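8月 工房ノート 布物修理と蜜蝋引きの続き

午前9時すぎに開始。室温が高く、蝋がだれ気味。前回の続きで、帆布の防水加工に使う蜜蝋とパラフィンの配合を詰める。並行して、たまっている布物の修理の見積もりを片付ける。

配合の試験

前回まで使っていたのは蜜蝋のみ。冬場に折り目が白く割れるという話がSiltsideの店から戻ってきたので、亜麻仁油を足す方向で考えている。今日は油の割合を5%、7%、10%の3水準にした。生地は6号帆布の生成り、Kodanoの在庫反から切り出したもの。湯煎で溶かし、刷毛で片面に塗り、ドライヤーで温めて浸み込ませる。手順は前回と同じ。

5%は手触りがいちばん硬い。爪で折ると白い線が出るが、温めれば消える。
7%はやや柔らかく、線も薄い。表面のべたつきは許容範囲。
10%は折り目がほとんど目立たない。ただし指に油が残る。新聞紙にはさんで重しを載せたら、紙に染みが出た。鞄の内側に書類を入れる人には出せない。

今のところ7%を本命とする。乾いてからの評価はまだ先なので、試験片は窓際の棚に吊るした。札は鉛筆で書くこと。前回は油性ペンの札が蝋でにじみ、どれがどれだか分からなくなった。

水をのせる試験も一応やった。霧吹きで三回、斜めにした布に当てる。どの水準も玉になって転がった。初日の結果なのであまり意味はない。揉んでから同じことをやる必要がある。

鍋の温度は上げすぎないように。湯煎の湯が沸騰していると蝋に湯気が入り、塗り面に細かい泡が出る。最初の一枚がそれで駄目になった。湯は鍋肌に小さな泡がつく程度で止める。

布物の修理

帆布以外の布鞄について、縁の傷み方を見るときの順番を決めておく。人によって見る場所が違い、見積もりがばらついていた。

まず縁のパイピング。芯入りのものは、曲がりのいちばんきつい所から擦れる。布が破れて芯が出ていれば交換、毛羽立ちだけなら様子見。次にバイアスや平テープの縫い目。糸が一目でも切れていたら、前後を余分にほどいて縫い直す。最後に本体の織り地。粗い織りのものは縫い代からほつれるので、裏返して縫い代の残りを測る。

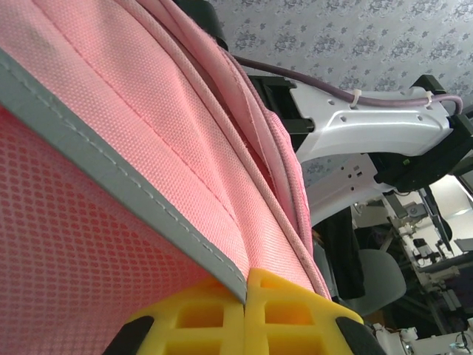
ピンクの布鞄。丸みのあるパイピングに薄い汚れ、グレーの平テープは縁に縫い付け。

パイピングの汚れは、交換の前に必ず一度洗ってみる。固形石鹸を湯でゆるめ、歯ブラシで縫い目に沿って動かす。縫い目を横切る方向にこすると糸が毛羽立つ。色物は先に見えない所で色落ちを確かめる。濃色の芯布が隠れていることがあり、濡らすと表に色が移る。これで過去に一件、弁償になっている。

テープの色合わせについて。グレーは見本帳で選ぶと外すことが多い。蛍光灯の下では合っていても、外に出ると青く見えたり茶色く見えたりする。現物に当てて、窓際と作業台の両方で見ること。Hullisicoのテープは染めのロット差が大きいので、一点の修理に二巻をまたいで使わない。巻きの残りが足りないときは、足りる長さの巻きを新しく開ける。

糸はポリエステルの30番を標準にする。見積書の糸の欄が空白のものが何枚かあった。空白のまま預かり棚に置かない。

ミシンの調子

工業用のほう、午前中は問題なし。午後、段差を越えるときに目が飛ぶようになった。針を替えても直らず、押さえ圧を少し下げたら収まった。帆布四枚重ねの設定のまま薄物を縫っていたのが原因と思う。設定を変えた人は、終わったら元に戻すか、ミシン横のメモに書く。

累計の針数カウンターは321のまま動いていない。故障か、誰かが止めたのか不明。Calimlimの部品表にはカウンター単体の型番が載っていなかった。急がないので次の点検のときに聞く。

釜のまわりに綿ぼこりがかなり溜まっていた。蝋引き布を縫うとほこりが固まって取れにくくなる。蝋引きの仕事の後は、その日のうちに刷毛で払い、油を一滴差す。

午後の休憩をはさんで、道具の整理をした。刷毛は蝋用と接着剤用が混ざっていたので分けた。蝋用は柄に糸を巻いてある。
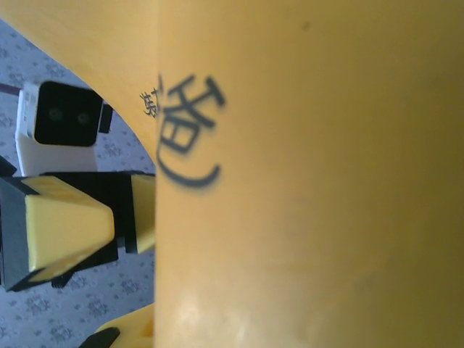 接着剤用の刷毛のうち、毛が固まったものは捨てた。溶剤で戻せなくはないが、戻す手間と溶剤代を考えると新しいものを買うほうが安い。刷毛を溶剤に漬けたまま帰らないこと。穂先が曲がって、縁の細い所に塗れなくなる。

型紙の引き出しも見直した。同じ名前で縫い代の違うものが二種類出てきた。縫い代が1センチのほうが新しい。古いほうには斜線を引いて、まだ捨てずに別の封筒に入れてある。過去に納めた品の修理で古い寸法が要ることがある。

革の持ち手の型紙は端が丸くなりすぎて、もう線が正確に引けない。厚紙から作り直し、穴位置を現物から拾い直した。元の型紙と比べると穴が1ミリ近く外にずれていた。左右で持ち手の長さが揃わないと言われていた件は、たぶんこれ。

発注メモ

蜜蝋の未精製品、袋で一つ。Kodanoの6号帆布は生成りだけ追加、紺はまだある。幅20ミリのグレー平テープは、Hullisicoに現物の端切れを送って染めの見本を頼む。返事に10日前後かかるらしいので、その間グレーの修理は受付だけして着手しない。

次回やること

試験片を揉んで水をのせる。7%の布で小さい袋を一つ縫い、折り目と縫い目の水漏れを見る。縫い目に蝋を塗り足す場合と塗らない場合を比べる。午後4時半、湯煎の火と換気扇を確認して終了。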